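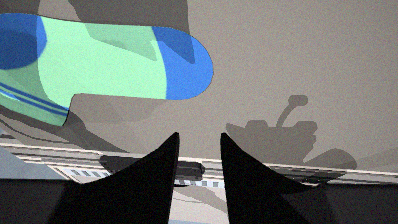
当サイトではクッキーを使用しています。閲覧を続けた場合、使用に同意したものとみなします。［同意する］［設定］

3. 調査対象と計測の手順

3.1 対象世帯と回収品

本節では、Majimbun地区における子ども用靴下の譲渡と保管の実態を調べるために用いた資料と、その計測手順を述べる。対象としたのは、地区内の古着交換会Brirnwoodに登録し、就学前または小学校低学年の子どもが一人以上いる158世帯である。交換会では上着やズボンの受け渡しは品目ごとに帳簿へ記入されるが、靴下は「小物」の欄にまとめられ、数も大きさも残らない。先行するLatuheruの聞き取りでも、靴下は譲る側と受け取る側の記憶が最も食い違う品目とされていた。

回収は10月に行った。各世帯に紙袋を一枚配り、家にある子ども用靴下のうち、現在はいていないものをすべて入れてもらった。洗濯の有無は問わず、破れのあるものも除かないよう依頼した。集まった靴下は片方ずつ数えて1311点である。このうち1000点は同じ世帯の袋の中で対になる相手が見つかり、残る311点は片方だけであった。対の判定は色、編み方、履き口の長さの三項目で行い、判定者二名の意見が割れたものは片方だけの側に含めた。

片方だけの靴下を捨てずに保管している理由については、28世帯に追加の面接を行った。面接はHutapeaとGovindasamyが分担し、各世帯の居間または台所で夕方に実施した。発言の分析は第5節に回す。

3.2 寸法の取り方

靴下の寸法表示は製造元によって基準が異なる。足の長さで示すもの、月齢で示すもの、年齢の幅で示すものが混在し、表示が洗濯で薄れて読めない品も多い。そのため本調査では表示を参考欄に写すにとどめ、実寸を主な指標とした。測ったのは、つま先から踵までの長さ、踵から履き口までの長さ、履き口の幅の三か所である。いずれもミリ単位で記録した。
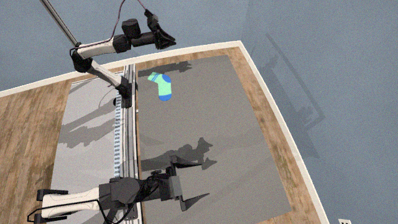
実寸を取るうえで最も差が出やすいのは、靴下の置き方である。予備計測では、同じ品を手に持って測った値と台に置いて測った値がそろわず、履き口の幅で特に開きが大きかった。編地は持つ位置によって縦に伸び、横に縮む。そこで本計測では、図2の右側の灰色のマットにある子ども用サイズの靴下と同じく、一点ずつ平らに置いた状態を基準姿勢とした。しわは手のひらで軽く押さえる程度にし、引き伸ばして取ることはしない。踵の膨らみが片側に寄る品では、踵の縫い目が輪郭の線上に来るように置き直してから測った。

図2　作業面に平らに置かれた子ども用サイズの靴下（シミュレーション画像）

計測者はLiewとNugrohoの二名である。二人は同じ品を別々に測り、値の差が3ミリを超えた場合に限って再計測した。再計測後も差が残った品は、二つの値の平均を採用し、備考欄に印を付けた。履き口のゴムが切れているものは幅の値を欠測とした。つま先に穴のあるものは、穴の縁を寄せずにそのままの輪郭で長さを測っている。

裏返しのまま袋に入っていた靴下は、表に返してから計測した。ただし、裏返しであったこと自体は記録に残した。回収時の状態には各家庭の洗濯と収納の習慣が表れる可能性があり、表に返した時点で情報が失われるためである。丸めて一組にされていたものについても、ほどく前に組の内訳を書き留めた。左右で大きさの違う靴下が組にされている例があり、これらは対とは数えていない。

3.3 記録と分類

計測値は表計算ソフトSkultumに入力し、世帯番号と品番で管理した。品番は袋から取り出した順に付けた番号で、靴下そのものには書き込まず、布用の札を履き口に安全ピンで留めて示した。札はWirexの耐水紙を短冊に切ったものである。薄手の品では安全ピンの跡が残るおそれがあったため、口の開いた小袋に一点ずつ入れ、札を袋の側に付けた。

分類には、摩耗、変形、汚れの三つの観点を設けた。摩耗はつま先、踵、足裏の各部について「なし」「薄れ」「穴」の三段階で判定し、変形は履き口の伸びのみを対象とした。汚れは洗っても落ちないと判断されるものだけを取り上げることにしたが、この判断は計測者の経験に頼る部分があり、二名の一致率は摩耗の判定より低かった。このため第4節の集計では汚れの項目を用いない。

なお、返却を希望した世帯には計測後に袋ごと戻し、希望のなかった世帯の分は交換会に引き渡した。返却の際に「この片方はうちのものではない」と申し出た世帯があり、該当品は世帯番号を外したうえで総数には残している。保育施設での取り違えが考えられるが、元の世帯の特定は行わなかった。

お問い合わせ｜著作権について｜ページの先頭へ戻る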